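Teaching by Hand at the Elville Bench

At the Podavetti Center for Applied Automation in Elville, a trainee's first week with a robot arm involves no programming. It involves a secondhand desktop computer, a gray fixture plate and a good deal of patience.

The center's bench program, known as Pornar, was opened in January to study how skilled handling can be passed from a person to a machine. An operator guides the arm through a task from start to finish, either by taking hold of it directly or by moving a set of hand controls at a separate station. The arm's positions are recorded along with views from its cameras, and the recordings become the material from which the robot later learns.

Computer repair was chosen for the first year because it is familiar work that leaves little room for error. A processor must be held by its edges, kept level and set down without force. 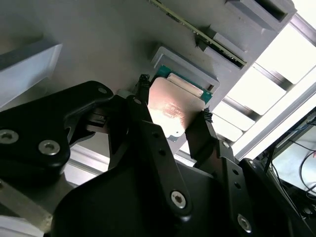
A processor held between the gripper's fingertip pads at the Elville bench.

"People assume the hard part is strength or speed," said Harriet Calloway, who directs the program. "The hard part is knowing when to stop closing the fingers. A technician does that without thinking, and we are asking the technician to think about it again."

Since opening, the program has recorded 2,876 demonstrations. Each is reviewed before it is accepted, and 695 have been set aside for further study, most of them on account of hesitation or an uneven grip. Staff do not regard these as wasted. A recording in which the operator approaches badly, backs away and tries again may show more about the task than a smooth one. 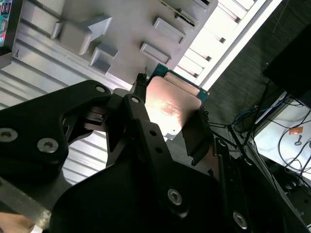

Guiding the arm by remote control places particular demands on the operator. The sense of touch is largely lost, and the eyes must do the work that fingertips would otherwise do. Trainees are taught to watch the angle of the part before anything else. With a processor tilted in the grip, its metal face turned up and to one side, the operator must judge how far to rotate the wrist before the part can sit flat in its holder. Experienced operators make this correction early – well above the plate – and then come straight down.

Guiding by hand has the opposite character. The operator feels the weight of the arm and can sense resistance, but must stand close to the work and may block a camera's view. The center teaches both methods and leaves the choice to the operator for all but the most delicate steps.

The fixture plate was designed in the center's own workshop by the Shearer group, which also prepares the lesson plans. It gives each part a fixed place to rest outside the computer, so that one demonstration can be compared fairly with the next.
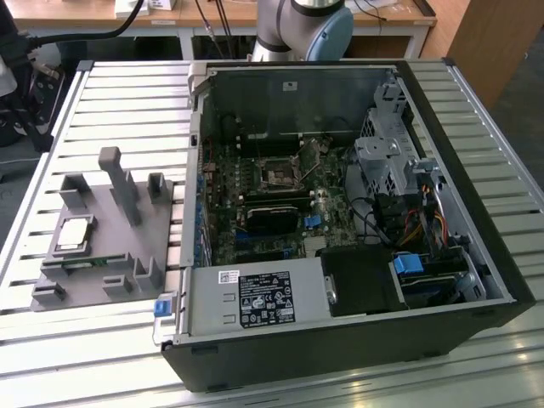
Consistency of this kind matters more as the lessons grow longer. A trainee begins by lifting a single part from its holder and returning it. Later lessons join several such steps, and a small error in the first can spoil the last. The current course has 14 lessons, and trainees may repeat any of them as often as they wish.

Ms. Calloway expects the program to move on to other kinds of household and office equipment once the computer series is complete. The methods of instruction, she said, will stay much the same. Applications for the next group of trainees are being accepted through the center's education office in Elville.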